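Setting up a tabletop pick-and-place task with the Longate chest rig and teaching kit

This tutorial covers the second stage of commissioning the Longate kit: laying out the work surface, registering the objects and recording a first set of hand demonstrations. It assumes that the base unit is bolted down, the controller has its current firmware and the chest camera has been paired. If the camera light is still blinking amber, go back to the pairing page before you continue.

The kit is sold in two versions. The bench version has a fixed overhead camera and one arm. The wearable version adds the chest harness, so that a person can carry out the task by hand and the arm can be trained from those recordings later. Everything below refers to the wearable version. We bought ours through Dalumgate, who supplied the harness and the software licence as separate items; check that both are on your order.

What you need

Longate controller with the recording software installed
Chest harness, fitted and paired
A table that can be reached from one long side
A matt cloth large enough to cover the top
Five or more household or workshop objects of different shapes
The printed calibration card from the kit box

Step 1. Cover the table

Lay the cloth so that it reaches the front edge of the table and pull it flat in the area where the hands will work. A bare glossy top produces reflections which the depth estimate treats as holes. A plain white sheet is not much better, as the tracker finds too few features on it. A fabric with a regular raised weave works well: the tracker locks on within a second or two and keeps its lock when the wearer leans forward.

Small creases at the far corners do not matter. A crease under an object does, because the object may rock when it is put down. Clip the cloth to the table legs if it creeps during long sessions.

Step 2. Deal with the background

Hang something dark and non-reflective behind the table. The software masks everything beyond the far edge, but the mask is drawn from contrast and will drift if people walk past in light clothing. Heavy curtains are sufficient. Keep them still – an open window behind them will spoil the mask.

Step 3. Choose and place the objects

The kit manual suggests starting with identical cubes. Our advice is to skip this. Cubes give quick results and a model that fails on anything else. Use a mixed set from the start and include at least one item from each of these groups: rigid and shiny, soft, cylindrical, and open-framed.

Spread the objects over the back half of the table and leave the front half clear for the put-down positions. Two objects may lie close together, and at least one such pair should be included, but do not stack anything in the first session.
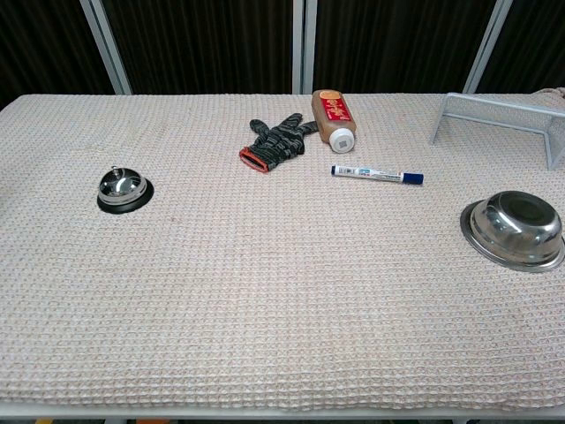
Handling and Assembly Group, Wostden Technical Workshop

With this layout the soft item is the work glove and the cylinders are the bottle on its side and the marker. The wire mesh rack covers the open-framed group. The service bell and the upturned steel bowl are both shiny and both domed, and the pair is a useful test of whether the detector separates objects by size or by outline.

Step 4. Register the objects

Open the Objects tab and select New Set. Put on the harness, stand at the middle of the long side and hold the calibration card flat over the cloth until the tone sounds. Remove the card. The software will propose an outline for each object in view.

Accept or correct the outlines one at a time. Three kinds of error are common:

Mesh. The detector may outline only the legs of a rack or basket and treat the mesh as background. Redraw the outline by hand and tick Porous.

Polished metal. A bright reflection may be outlined as an object of its own. Delete it, then lower the exposure by one stop and register again.

Translucent plastic. The label is found but the rest of the bottle is ignored. Drag the outline to the full length, including the cap.

An object that lies partly outside the view can be registered, but its size will be wrong. Turn your shoulders until the whole of it is visible and press Refresh.

Step 5. Record the demonstrations

Set the recording rate to 54 frames per second. Higher rates are offered, but on our controller they filled the buffer before a session was over. Use one hand only, move at an even speed and bring the hand fully out of view between demonstrations. The software uses the empty view to cut the recording into separate clips.

Record 8 demonstrations per object before changing the layout. Roswitha Gisler, who wrote our import script, recommends varying the put-down position each time and keeping the pick-up position fixed. Emil Grabner prefers to vary both. In our comparison the first method trained faster, and the second coped better with a table that had been moved.

Step 6. Check and export

Play each clip at half speed. Discard any in which the hand hides the object for the whole of the lift. Our first full set contained 1570 clips and nearly a tenth were rejected, mostly for glove and marker picks. Export the remainder as a single archive – the option to export by object loses the calibration data in the current release.

Assessment so far

The harness is comfortable for an hour and heavy after that. Registration is the weak point, and the manual is thin on mesh and translucent items. Recording and clip cutting are dependable. Support replied to both of our queries within a working day.

Stage three, training and transfer to the arm, is on the next page. Corrections to Siu-ming Chang, bench 68.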